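3.2 Peer facilitator training and assignment 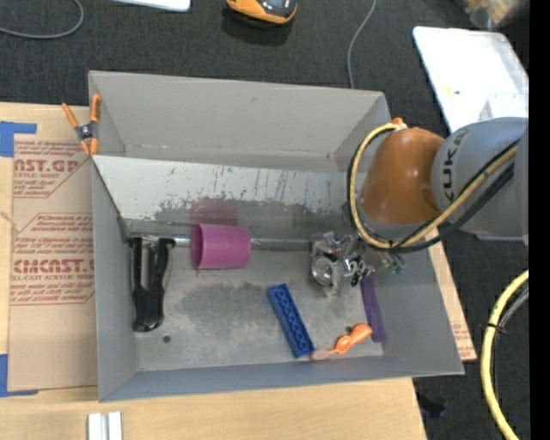

Facilitators were recruited in December from the second-year and third-year cohorts at the Mesbridge campus. Of the 39 students who completed the application, 34 met the attendance requirement and were assigned to a residence hall or a commuter group. Applicants who were receiving care at the counseling center at the time of application were eligible, and their status was not recorded in the study file.

Training followed the manual developed at Pudunville (Grimshaw, unpublished), shortened from eight sessions to 5. The sessions covered active listening, limits of confidentiality, referral procedures, sleep and workload, and response to disclosures of self-harm. The two sessions on group icebreakers and the session on event planning were dropped. Each remaining session ran for two hours in the early evening and ended with a paired role-play scored by a staff counselor on the Wikström checklist. A facilitator who scored below the cutoff on the referral items repeated the role-play before being assigned.

Assignment was made by hall, with two facilitators per hall where numbers allowed. Commuter groups were treated as a single unit for this purpose – they had no fixed meeting place, and contact took place mainly by message. Facilitators logged each contact in Roko, the scheduling tool already used by the tutoring office, under one of four headings: general conversation, information request, referral, or urgent referral. Names of students were not entered. Repeat contacts with the same student therefore could not be linked, and the counts in Section 4 refer to contacts only.

Nearly 700 students lived in the participating halls during the study term. All were sent the baseline survey, which contained the stigma scale, the help-seeking intention items, and one item on awareness of campus services. The same survey was sent again in the last week of classes. Students who moved between halls during the term were analyzed under the hall in which they completed the baseline survey.

Supervision meetings were held every two weeks and were led by Ngaio Grimshaw. Attendance was required, although a facilitator could miss one meeting without losing the stipend. Notes from these meetings were used to revise the referral card (Appendix B) and were not coded as data.

3.3 Measures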